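Nultotov計画 進捗報告(中間)
提出先:Drustlow財団 助成担当
報告者:Iddrisu Ametepe
提出日:2018年8月11日

前回の報告以降、作業の中心は機材の立ち上げから教示データの収集に移りました。本報告では、収集の進み具合、記録の品質、遅れている項目、予算の使い方、次期の予定を記します。学習側の結果は途中段階のものが多いため、判断に関わる範囲にとどめます。

1.収集の状況

登録済みの教示記録は2962件になりました。ここでいう一件は、操作者が二本の腕を遠隔で動かし、一つの作業を始めから終わりまで通した記録を指します。途中で止めたもの、機材の不具合で映像か関節角のどちらかが欠けたものは登録していません。

対象の作業は申請書どおり4種類です。蒸し器から饅頭を皿に移す作業、食器を棚に戻す作業、布巾をたたむ作業、袋の口を開けて中身を容器に移す作業です。申請時には四つを均等に集める計画でしたが、実際には偏りが出ています。布巾と食器は操作者が慣れるのが早く、件数も順調に伸びました。袋の作業は、袋の口をつかむ段階でやり直しが多く、一件あたりの時間が長くなっています。饅頭の作業はその中間ですが、後で述べる理由から、現在は優先順位を上げて集めています。

収集場所はPilkington棟の一階です。三月までは作業台を毎回組み直していましたが、隣室との間仕切りの工事が終わり、台を据え置きにできるようになりました。準備にかかる時間が減ったことは、件数の伸びにそのまま出ています。一方で、台と背景が毎回同じになるという別の問題が生じました。これについては3で触れます。

操作は所員と、研修を終えた学生が交代で担当しています。Jalen Szaboが割り当て表と研修を受け持っています。研修の最後に、各操作者は同じ作業を続けて100回行い、その記録を見直してから本番に入ります。この100回分は登録件数に含めていません。練習中の癖が学習データに混じるのを避けるためですが、後で比較に使えるよう、別の領域に保存してあります。

2.饅頭の作業について

前回の面談で、担当の方から「なぜ食品を使うのか、模型では足りないのか」という質問をいただきました。その場では十分に答えられなかったので、ここに書いておきます。

樹脂製の模型でも、位置を見つけて、つかんで、運んで、置くという流れは教えられます。実際、準備段階では模型を使いました。ただ、模型はどれだけ強く挟んでも形が変わりません。操作者もそれを知っているので、指を最後まで閉じてしまいます。その記録で学習させた制御器に本物の饅頭を持たせると、ほとんどの場合、指が生地に食い込みました。指の開き具合を途中で止めるという動作が、模型の記録には入っていなかったわけです。

本物を使うと、操作者の動きが変わります。近づくときに一度止まり、指を少し閉じ、持ち上がるかどうかを見て、また少し閉じるようになります。この小刻みな調整が記録に残ることが、いまの収集の目的です。

手順は次のように決めています。操作者は蒸し籠に饅頭が入った状態から始めます。蓋がかぶせてある場合は先に外し、台の上に置きます。その後、饅頭を一つずつ皿に移します。左右どちらの腕を使うかは操作者に任せています。当初は右腕に固定していましたが、蓋を置いた位置によっては左腕が遊んでしまうため、制限を外しました。外した後も右腕に偏る傾向は残っています。皿を右に置くことが多いためで、皿の位置を変える日を設けて補っています。

二本指の把持部は、食器の作業と共通のものを使っています。専用の柔らかい指を付ける案も検討しました。饅頭だけを考えればそのほうが楽ですが、作業ごとに指を替えると、四つの作業をひとつの制御器で扱うという計画の前提が崩れます。当面は共通の指で続け、どこまで力加減で対応できるかを見ることにしました。

蒸し器の籠には縁があり、指を横から入れると縁に当たります。上から差し込むと、今度は隣の饅頭に触れます。操作者によって解き方が分かれるところで、腕を傾けて斜めに入れる人もいれば、先に手前のものを動かして隙間を作る人もいます。どちらかに統一はせず、両方を登録しています。学習側からは、動きが割れすぎると平均的な中途半端な動きになるという指摘があり、次期に片方だけで学習させたものとの比較を行います。

3.記録の品質

登録後の点検で、74件に印を付けました。これらは削除せず、理由を付けて学習から外してあります。理由で最も多いのは映像と関節角の時刻のずれです。収集用の計算機の負荷が高いときに映像の書き込みが遅れ、腕の動きに対して絵が後から来ていました。Lundixの記録機能を更新し、映像と関節角に同じ時計で印を付けるようにしてからは、同じ種類のずれは見つかっていません。ただし、点検は抜き取りで行っているため、全件で起きていないとは言い切れません。

次に多いのが、作業の区切りの誤りです。操作者は終了時に足元のスイッチを踏みますが、置いた直後に踏む人と、腕を戻してから踏む人がいました。腕を戻すところまで含めると決めて研修資料に書き加えましたが、それ以前の記録は区切りが揃っていません。現在、Szaboが古い記録の終わりを見直しています。

残りは、作業中に物が台から落ちたもの、別の人が映像に入ったものなどです。

食品を扱う作業では、形が崩れた場合をどう記録するかで所内の意見が分かれました。崩れたものを失敗として外すと、きれいな記録だけが残ります。けれども、制御器が実際に動くときには生地が潰れたり裂けたりする場面が必ず出るので、そうなった後に指をどうするかも学ばせる必要があります。議論の結果、饅頭が皿に載っていれば作業としては成立と扱い、崩れの有無を別の欄に記入することにしました。記入は「なし」「へこみ」「裂け」「脱落」の四段階で、操作者本人ではなく、後で映像を見た別の人が付けます。操作者が自分で付けると、評価が人によって甘くも辛くもなったためです。

崩れの欄を付け始めたのは収集の途中からで、それ以前の饅頭の記録にはこの欄がありません。さかのぼって付ける作業は次期に回します。映像の向きによって裂けが見えないものがあり、その場合は無理に付けず「判別不可」とします。

背景が毎回同じになる問題は、まだ解決していません。据え置きの台で集めた記録だけで学習させた制御器は、台の位置を少しずらすと成績が落ちました。対策として、台の上の器具の位置を日ごとに変える、皿や籠を別の種類に替える、照明の一部を消す、という変更を割り当て表に組み込みました。壁や棚まで変えるのは手間が大きく、次期に別の部屋で少数を集めて効果を見てから決めます。

配線も課題として挙げておきます。把持部と手首の線が作業台の周りに多く、腕の可動範囲を端まで使うと線が引っ張られることがあります。記録そのものへの影響は確認していませんが、操作者が線を気にして動きを小さくしているという声が出ています。線を腕に沿わせて留める部品を発注しました。床の線についても、通路側から順に覆いを付けています。

4.学習側の途中経過

四つの作業のうち、布巾と食器については、収集した記録で学習させた制御器が、収集と同じ条件の台で作業を通せるようになっています。条件を変えた場合の成績はまだ安定しません。袋の作業は記録が足りず、評価に進んでいません。

饅頭の作業では、つかむところまでは進みます。問題はその後で、持ち上げる際に力が足りず滑るか、力が強すぎて形が崩れるかのどちらかになる場合が目立ちます。崩れの欄を付けた記録だけを使って学習させると、崩れの出方は小さくなりましたが、滑る回数が増えました。欄を付けた記録の数がまだ少ないため、この傾向がそのまま続くかどうかは分かりません。申請書に書いた「形を保ったまま移す」という目標に対しては、まだ達していないという評価です。

把持部の電流値を入力に加える案が学習側から出ています。電流値は最初から記録してあるので、新しい収集は要りません。ただ、電流値には左右の把持部で癖の違いがあり、そのまま使えるかどうかを確かめる必要があります。確認は次期の早い段階で行います。

5.遅れている項目

袋の作業の収集が計画より遅れています。原因は一件あたりの時間と、袋の種類による難しさの差です。薄い袋は遠隔操作では口の位置が見えにくく、操作者の疲労も大きいため、連続で行う回数を減らしました。次期は厚手の袋に絞って件数を確保し、薄い袋は操作用の画面を見直してから再開します。この変更により、当初予定していた袋の種類は揃わない見込みです。対象を狭める変更にあたるかどうか、貴財団のご判断を伺いたいと思います。

公開用の整理も遅れています。記録に人の顔や声が入っていないかを確かめる作業が必要ですが、点検の手が足りず、手順書の作成までで止まっています。音声は収集の設定で切ってありますが、初期の記録には音声が残っているものがありました。これらは先に音声だけを消す処理を行います。

予備の把持部の納品も遅れました。現在は届いており、交換手順の確認も済んでいます。届くまでの間、右側の把持部が不調になった際に、収集を止めた日がありました。

6.予算

機材費はおおむね計画どおりです。計画との違いは二点あります。一つは消耗品で、食材と洗浄用品が当初の見積もりを超えました。饅頭は一度つかんだものを同じ日の間は繰り返し使いますが、形が崩れたものは次の開始状態に使えません。練習の段階では崩れる数が多く、見積もりにはこの分が入っていませんでした。使った食材は食用に戻さず、すべて処分しています。

もう一つは人件費で、点検の時間が収集の時間に比べて長くなっています。収集だけを進めると未点検の記録が積み上がるので、操作の時間の一部を点検に振り替えました。総額は変わりませんが、内訳が申請時と異なります。旅費の残りを消耗品に充てる変更を希望しており、変更届は別紙で提出します。

7.次期の予定

まず、古い記録の区切りの修正と、崩れの欄の追記を済ませます。ここが終わらないと学習側の比較ができないため、収集よりも優先します。

収集では、饅頭と袋の作業に割り当てを寄せます。饅頭については、籠の中の数と位置を毎回変え、左腕で取る記録を増やします。食器と布巾は件数が足りているので、条件を変えた記録だけを少しずつ足します。

別の部屋での収集は、Pilkington棟の二階を借りる方向で話を進めています。電源の容量を確認中で、足りない場合は腕一組だけを移し、計算機は一階に置いたまま回線でつなぎます。回線でつなぐ場合は時刻のずれが再び問題になるおそれがあるため、先に短い試験を行います。

Lundixの記録形式は、次期の間は変更しません。改良の要望はいくつか出ていますが、途中で形式が変わると点検の道具も作り直しになります。要望は一覧にして、収集が落ち着いた後に扱います。

現地確認については、収集を行っている時間帯にお越しいただければ、操作の様子と点検の画面の両方をご覧いただけます。日程はSzaboが調整しますので、ご都合のよい候補をお知らせください。収集中の部屋は通路が狭いため、一度に入る人数を少なめにしていただけると助かります。

袋の作業の対象変更と費目の変更の二件は、次期の割り当て表を組む前に決めておく必要があります。ご回答をお待ちしています。 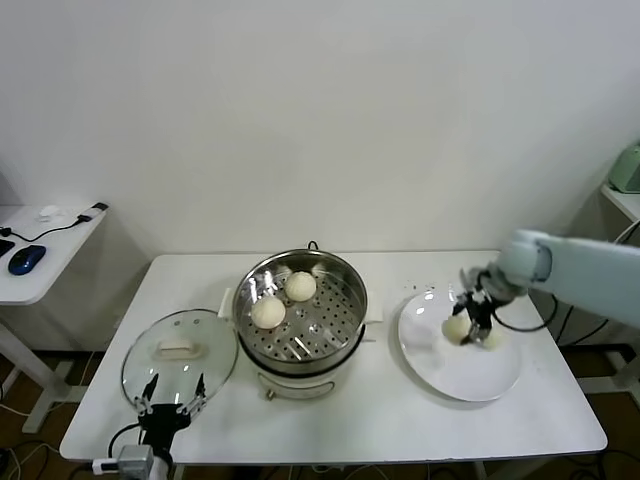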